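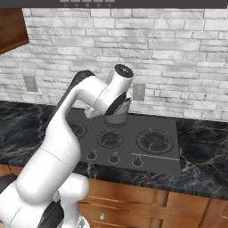 Figure 4.1 Simulated kitchen cell: arm with its gripper closed on a small pot at the cooktop.

Chapter 4
Working Near Heat

Most rules for robot arms were written for fenced factory floors. A kitchen has no fence, and people reach across the same counter. This chapter covers the two limits every kitchen task must state before the arm is powered: how fast the gripper may travel, and how hard it may press. Section 4.2 applies both to the Grulton test kitchen — first in simulation, then on hardware. Review the stop categories in Chapter 2 before you begin.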